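Stutar Theater - Frequently Asked Questions for Visitors
Last updated: Jul 14, 2020

Before you write to us, please look through the questions on this page. Most of the letters we receive are answered here. It concerns our performances in the hall in Vatudow and our new movement piece Trình, which opens in December.

What kind of theater is Stutar?
We are a small company for movement theater. Our performers dance, climb, carry each other and sometimes speak, but there is not much text. You do not need to know anything about dance to come. Our pieces last between fifty and eighty minutes and have no intermission.

What is Trình about?
It is a story of two sisters who must empty the house of their grandmother in one night. They find things which they did not expect, and they do not agree on what to keep. There are four performers on the stage. The music is played live on cello and accordion, and the musicians sit at the left side of the stage where everybody can see them.

Do I have to understand the story?
No. Some visitors follow it from the beginning to the end, and others prefer to watch the movement only. There is a short text in the program, and we recommend to read it after the performance. If you like to read it before, it spoils nothing important.

Is there any spoken language in the piece?
Very little. There are two short scenes in English and one song without words. Visitors who do not hear well can ask at the entrance for a printed copy of the spoken scenes. It is one page only and it is free.

How do I buy tickets?
You can buy them on this website or at the desk in the entrance hall. The desk opens one hour before each performance. By telephone we can reserve a ticket, but you must collect it at least twenty minutes before the beginning. After this time we give it to the people who are waiting.

How many seats do you have?
The hall has 198 seats. For this season we sell only 141 of them, so that there is more space between the groups. Please do not move to an empty seat after the lights go down, also when it looks better than yours.

Can I choose my seat?
In the first six rows the seats are numbered. Behind them you can sit where you like, except on the seats which are closed with a ribbon. The rows rise gently, so you will see well from almost everywhere. From the last row you see the whole floor patterns very nicely, but the faces are far. 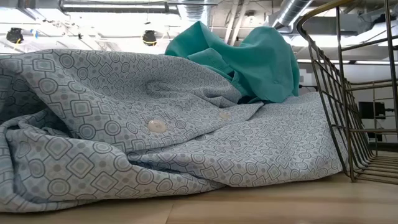
One visitor wrote to us that she had sat first in row two and then, on her second evening, in row eleven, and that it felt like two different pieces. From the front she heard the breathing and the feet. From the back she understood for the first time that the performers were walking in circles. She asked if we could offer a lower price for people who come twice.

Do you offer a lower price for a second visit?
Yes, we have it now, and we thank the visitor for the suggestion. Keep your first ticket and show it at the desk. The second visit to the same piece is half price. This is not possible on the website yet.

Are there other reductions?
Students, pupils and people without work pay the reduced price. Children under eight come in free, but they need a ticket of their own. Please bring a card or a letter that shows your status. For school groups of ten or more, please write to us first.

Is the piece good for children?
We recommend Trình from the age of seven. There is one dark scene with loud steps, which lasts four minutes. Smaller children are welcome if they can sit quietly, and you may leave and come back through the side door at any time.

What happens if I come late?
We have one pause in the music, twelve minutes after the beginning. Late visitors can enter then, and they sit in the last row. After this moment we cannot let anybody in until the end. We are sorry if this seems strict. The performers come very close to the door.

How do I find the hall?
The entrance is in the yard behind the main street. The bus stop is 149 meters away, and you will see our blue sign from there. If you come by car, please use the parking lot at the station. In the yard there is place for bicycles and for cars of disabled visitors only.

Can I come with a wheelchair?
Yes. There is a ramp at the left side of the entrance, and we keep four places in the third row. Please tell us when you buy the ticket, so we can take out the chairs before you arrive. The restroom on the ground floor is wide enough for a wheelchair.

May I take pictures or film the performance?
Please not during the performance. The light of the screen disturbs the performers and your neighbors. After the applause you are free to take pictures of the stage from your seat.

Do you give workshops?
We do, four times in a year, at the Stondoteck studio. You do not need any experience. Wear soft clothes and bring something to drink.
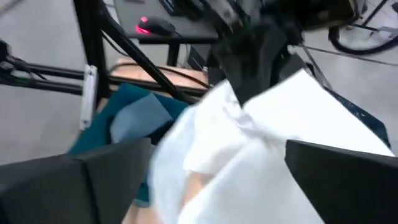
The next workshop is about moving with objects, and it goes for two days. On the first day we work with chairs and long sticks, in pairs. The second day belongs to fabric, which is slower and for many people more difficult. A beginner often takes the cloth with both hands at the corners, and then it hangs like a curtain. We start with one point only. The large white cloth in the picture is pinched near its upper middle, and it falls into two main parts, a broad flap with a long straight edge and a bunched, rounder part which droops on the other side. With such a difference between two sides you can already begin to play - one side can be a wing, and the other can be a body that is tired.

How much does a workshop cost, and can I cancel?
The prices are on the workshop page. You can cancel until seven days before the first day, and you get all your money back. After that we return one half. If you send a friend in your place, you lose nothing.

How many people come to your performances?
Journalists ask this often. In our last full season we had 3062 visitors, school performances included.

Can I see a rehearsal?
There are two open rehearsals for Trình, both in December, in the week before the opening. They are free, but please register by email. The performers will stop and repeat things, and the light will not be finished. You can ask questions at the end.

My question is not on this page.
Please write to us through the contact form. We answer in three working days, and a little slower in the week of an opening.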